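What Makes a Little Room Work?
A Tillska page for curious people, small and tall

Have you ever stayed in a really small room? Maybe it was on vacation, or at a grandparent's place where the spare room is hardly bigger than the bed. You walk in with your bag and your coat and your snacks, and you think, "Well, where is all of this supposed to go?" And then somehow, by dinner time, it has all gone somewhere, and there's still a bit of floor left to sit on and play cards.

People who design little rooms think hard about that. They think about the floor, the cloth, the bed, the desk and all the bits in between, and today we're going to think about them too. You can read this page sitting in your own room, if you like, and look up every now and then to see what you find.

Let's start at the bottom

The floor is the part of a room you use most, and I would guess it's the part you look at least. Lots of floors today are made of laminate. A laminate plank is a bit like a sandwich. In the middle is a thick board made from wood that has been broken up into tiny fibers and squeezed very hard. On top of that goes a layer with a picture of wood printed on it, and over the picture goes a clear, tough coat so that shoes and chair legs don't rub it away.

Yes, a picture! The swirly lines that look like wood grain were printed, in much the same way as the pictures in a book. If you crawl around on a laminate floor for long enough (ask first, and pull up your socks) you may even find two planks with exactly the same pattern.

The planks have little edges that click into each other, and the lines you see between them are called seams. A plank is long and thin, so the seams along its sides are long, and the ones at its ends are short.

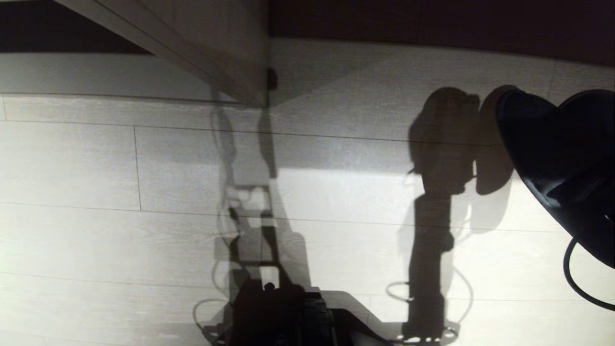 Find the short seam! It marks the spot where one plank ends and the next begins.

People who lay floors like to put those short seams in different places from row to row, the way bricks are set in a wall. It makes the floor stronger, and I think it looks nicer as well.

Nestor Enriquez has been laying floors for a long time, and he told us his favorite thing about pale ones. "They bounce the light back up at you," he said. "Put a light floor in a small room and switch the lamp on, and the whole place wakes up." A dark floor soaks up more of the light. You can try this at home with a flashlight and two sheets of paper, one white and one black. Shine the light on each of them in a dim room, hold your hand just above, and see which one lights up your palm.

Over, under, over, under

Now for something softer. A room with nothing but hard things in it would be a chilly sort of place, and rather an echoey one too, so we fill our rooms with cloth – blankets, towels, curtains, covers, the sweater you forgot to put away.

A lot of cloth is woven. To weave, you need one set of threads going up and down, called the warp, and another set going side to side, called the weft. The weft goes over a warp thread, then under the next, then over, then under, until you reach the far side and turn around to come back. When cloth is woven with a pattern like a basket, the threads make a grid of little bumps that your fingertips can feel even with your eyes closed.

Look closely at the bumps on this gray cloth. They sit in slanting rows, and they follow every curve where the cloth is bunched up. Can you see how some parts look almost blue and others look like charcoal? Light falling on folds will do that.
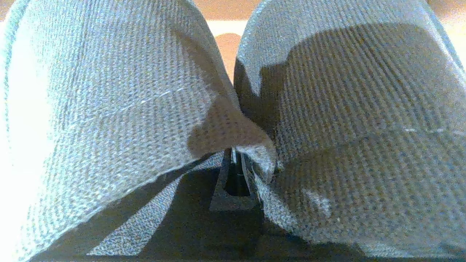

Two jobs for one piece of furniture

In a big house, the bed is one thing and the desk is another, and they may not even be in the same room. In a little room, a designer will often join them together and fix them in place. We call this built-in furniture. There are no awkward gaps behind it where pencils go to live with the dust, and it can be made to fit its corner.

The room we chose has a low bed platform on one side and a long desk counter on the other, with a panel standing up between them. So you have a sleeping end and a doing-things end, and the panel tells you where one stops. The bed has a thin blue mattress pad, and a pillow with penguins on it (my favorite thing in the whole room, and I will hear no arguments). Under the platform there is an open shelf. The desk has tissues and two water bottles on it and still has plenty of bright white counter to spare.

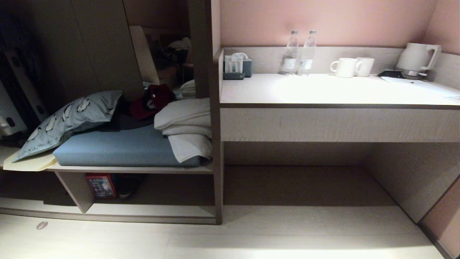
Abdelilah Tazi designs furniture for small apartments, and he likes to begin with a question for the person who will live there: what do you reach for first in the morning? Slippers, glasses, a book? Whatever the answer is, he finds a place for it close to the bed. Things you only need once in a while, such as a suitcase, can go up high or at the very back. He tries to leave some of the floor clear too, so you can walk across at night without stubbing your toe.

Little things down low

While you are down near the floor, look for the small metal and plastic pieces that hardly anybody talks about. In the next picture there's a little round silver disc on the floor, over on the left side. It may be a door stopper, or it may be a cover for a socket. Which would you guess? You might find something like it at school or in a library.

Then look at the shadows. A shadow has a crisp, sharp edge when the light comes from one small, strong lamp. If the light comes from a wide, cloudy sky, the edges go soft and fuzzy. 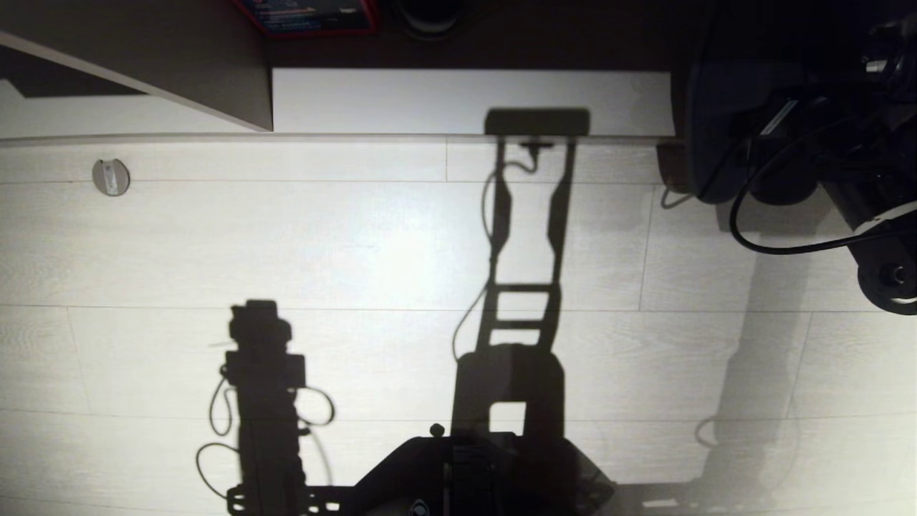 Tillska Young Designers Club – Rooms and Homes Team

Would you like to plan a little room of your own? Find a shoebox and stand it open side up, so you're looking down into it like a giant. The bottom is your floor. Draw your planks on a sheet of paper with a ruler, remembering to put the short seams in different places, and glue it in.

Next, cut up a small cereal box to make a bed platform and a desk, joined together with a panel between them. Leave the space under the bed open for a shelf. A scrap of cloth makes a good blanket, and if you want to weave one yourself, cut some slits in a piece of cardboard, wrap yarn through them for your warp, and off you go, over and under. It takes me about 60 minutes to make one big enough for a shoebox bed, but I do stop for cookies.

When your room is ready, shine a flashlight in from the top and then from the side, and watch where the shadows go. Then try moving the desk to the other end and see whether you like it better there. Our club will be showing shoebox rooms all through May, so ask a grown-up to help you send us a drawing of yours, and please tell us where you decided to put the pillow.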